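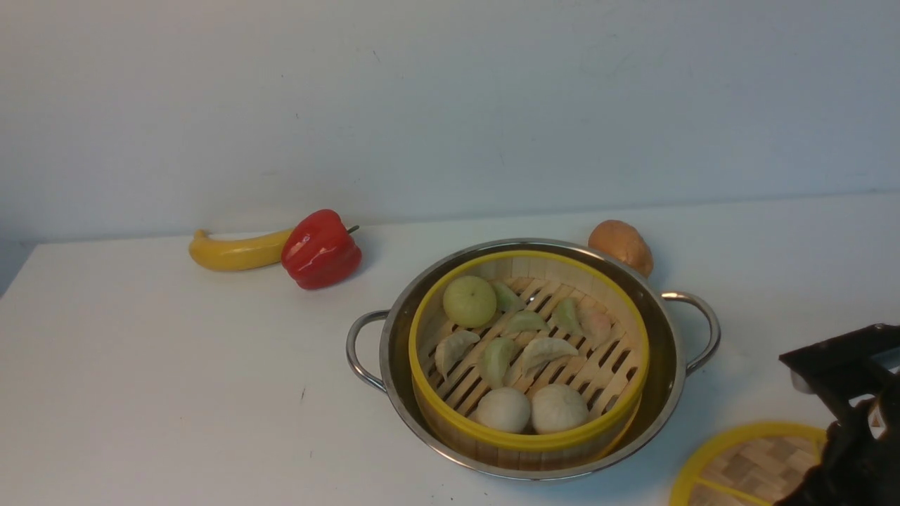
Last changed: 2025-01-07

Vamura Tabletop Produce — data card

Read this before you download. An earlier version of this card, written in July, promised more than the set holds, and a few people planned work around it. I have rewritten it with the promises taken out.

What the set covers

Small arrangements of produce and cookware on a white table: a yellow toy banana, a glossy red bell pepper, a brown potato, a stainless steel pot with two looped handles, and a round bamboo steamer basket that nests in the pot. There are 700 stills over 54 arrangements. The arrangements differ in where the produce lies and in whether the steamer is nested in the pot or set beside it. They do not differ in much else.

The old card called this "a kitchen set." I don't think it is one. No stove, no sink, no knives, no clutter, and a plain wall at the back. If your question is about kitchens, look somewhere else. If your question is whether something can tell a pepper from a potato when a pot rim hides part of one of them, it may be of some use.

Labels

Every still has one text file with the same base name. Each line gives an item name and a position word. The item names are:

banana
pepper
potato
pot
steamer

The position words are: on table, in pot, in steamer, behind pot, beside pot.

"Behind pot" has caused the most arguments. It was meant for anything whose lower part is hidden by the rim. One labeler used it that way and the other used it for anything farther back on the table, hidden or not. We merged the two sets of labels before we noticed. I have fixed the ones I found. I would not bet on having found them all.

"Banana" means the toy. The label does not say so, and it should. If you mix this set with one that has real fruit in it, rename ours first.

Known problems

The pot is shiny. It picks up gray and white from whatever is near it, and the dark band between its inner wall and the steamer has been taken for a shadow, a second pot and, in one set of results sent to us, a lid. The only lid is the steamer's, and it lies flat on the table.

The steamer has a bright yellow rim, and so the banana is not the only yellow thing on the table. Anyone reporting a high score on "banana" should check it on the arrangements where the steamer is out of the pot. I asked for this check twice and got it once.

The table has tiny dark specks. They are on the table and not on your screen. Please stop reporting them.

12 stills have a label file that is empty. They are listed in empty.txt. They stay in so that the numbering holds.

Splits

Train and test are divided by arrangement, never by single still. The first release split by still, which put near copies on both sides and made everybody's numbers look wonderful. Results from that release should be ignored, including ours.

Claims we have dropped

"Varied lighting." It isn't.

"Ready for recipe understanding." I can't find anyone who remembers writing this. Nothing gets cooked, and a potato near a steamer is still only a potato near a steamer.

"Compatible with Flulent labels." The item names match. The position words do not, and a script that only reads names will pass without a complaint.

Related sets

Trandale has more items and a messier table. Guzmán has fewer items but better position labels, and I would start there if position is all you care about.

Versions

1 — withdrawn, bad split
2 — current, split by arrangement, "behind pot" partly corrected

Reporting errors

Send the base name of the still, the line you think is wrong and what it should say. "The labels seem off" is probably true — but I can't fix anything with it.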